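Speaker notes: Your supplier knows more about you than you do
Kristaps Koppel, Brirham, July 16, 2025

Slide 1. Title

Thank the hosts. Say that I am not a lawyer, I worked on billing systems and later on consumer complaints. If the room is small, ask who has ever requested their own data from a company. Wait for hands.

Slide 2. My request to the energy company

I asked Prurnon for my electricity readings, because I wanted to compare tariffs. After three weeks I received a letter on paper. Inside were 823 lines of readings, printed, no column names. To use them in a comparison I would have to type them in again. The company had given me everything I asked for, and I could do nothing with it.

Pause here. People usually want to tell their own story at this point. Take one, not more, or we lose ten minutes.

Slide 3. Two different rights

Access means I can see the data. Portability means I can take the data and give it to somebody else. In daily speech we mix these two, and companies are quite happy when we mix them. Go slowly on this slide, the rest of the talk depends on it.

Do not go into the definitions of personal data. If somebody asks, say we can speak about it in the break.

Slide 4. What should be in the file

My position is that the file should have the date, the quantity, the price paid, and the name of the tariff or product. It should have column names that a normal person can read. The format should be open and should stay the same from month to month. In October the company Kairys changed the order of its columns without telling anyone, and the small comparison tools that used the file showed wrong prices until the users complained.

Slide 5. The Drulotstead trial

Credit Kadri Baranauskienė for this work, she ran the trial and she let me use her slides. 1600 households were invited to download their data from one page. Her main finding is about the login. Many people stopped when they were asked for a customer number, which is printed only on the old paper bills. She moved this question to the end and the complaints to her office became fewer. She does not claim more than this and I should not either.

Slide 6. The objections

Cost. Suppliers say that an export is expensive to build. I built two of them. The export itself was a small job, the long part was agreeing who signs for it.

Security. This one is serious and I do not want to sound light about it. A file with one year of electricity use tells when a home is empty. So the consumer must know who receives it, for how long, and how to stop it.

Low demand. It is difficult to want a thing which you do not know exists.

Slide 7. What I ask for

A duty to supply the file at the consumer's request, with a time limit in days. One short permission page in plain words. A public list of suppliers who refuse or are late.

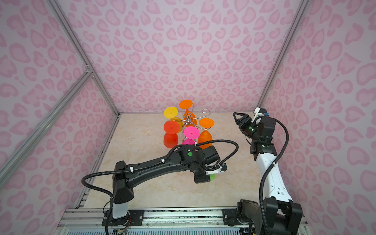
If there is time, come back to the permission page and show the long version and the short version one after the other. Let people read the long one in silence for a moment. Then questions. Leave the contact slide on the screen until the room is empty, and remember to give the clip microphone back at the desk.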